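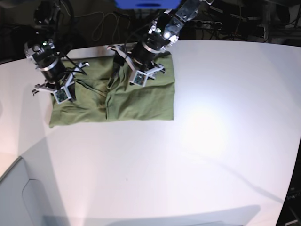

My grandmother had one iron and it weighed more than my school bag. When I moved from Volos to Harngate, 14 years ago, I did not bring any iron with me, because I believed that in a new country I would become a person who does not iron. I was wrong about this, as about many things.

I want to write today about linen, and why I came back to it after a long time with clothes that need no care.

In my first years here I bought everything easy. Shirts that come out of the machine flat, trousers that dry in one night on the chair. They were cheap and I do not speak badly of them. But in August, in my kitchen on the third floor, they were like wearing a shower curtain. Efthymia Andreadis, my neighbor at that time, wore the same two linen dresses all summer and never looked hot. I asked her where she bought them. She said she had sewn them herself, from a tablecloth and from a curtain.

So I started to learn. The first lesson was the price. Good linen is expensive, and I did not have the money for the good one. I went to the fabric shop Makris, on the road to Cukside, where they keep a basket of end pieces near the door. I paid 17 dollars for a piece long enough for a shirt with short sleeves. The color was somewhere between mustard and mud. My husband was polite about it.

The second lesson was the washing. You must wash linen before you cut it. I did not, and my first shirt became a shirt for a smaller woman. I gave it to Glykeria, who is smaller, and she still wears it in the garden.

The second shirt I made correctly. I washed the cloth, hung it, ironed it while it was still damp, and cut it the next morning on the floor, with the cat locked in the bathroom. The collar took me three evenings. I took it out and sewed it again, and then one more time, and it is still a little higher on the left side - I see it, other people say they do not.

About the creases, I have changed my mind slowly. My grandmother would not let us leave the house with a crease in the sleeve. For her it meant that there was no woman at home. I understand where this came from, but linen makes creases after ten minutes of sitting, and to fight with it is a waste of a morning. Now I iron only the collar and the front, where the buttons are. The back can do what it likes.

For drying I use the line and not the machine. I shake the shirt hard two times, pull the seams with my fingers and hang it from the bottom edge. In winter I hang it over the bathtub and the whole apartment smells of wet grass.

Next I would like to try trousers. Rafail at the shop promised to keep for me a gray piece until the end of the month, if I can decide about the pockets.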